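Towels That Still Dry Things

Fabric softener is why your towels push water around like a squeegee. It leaves a coating, the coating builds up, and by June you own a stack of very soft raincoats. Skip it for 3 washes and add a cup of white vinegar to the rinse.

Wash new towels before you use them, dark ones on their own. I once skipped this with a navy set and had blue lint in my eyebrows at a christening.
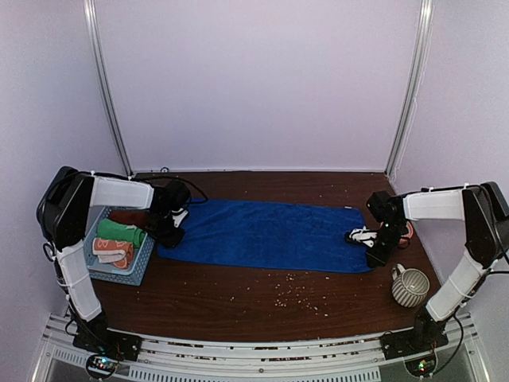
A blue towel laid out flat. Smooth the wrinkles by hand before you fold.

Fold in thirds the long way, then in half, then in half again. Ecaterina Jitaru rolls hers and says they fit the shelf better. Her shelf is bigger than mine.

Sour smell after drying? Run them again, hot, with half the detergent you think you need. Old ones go to the dog.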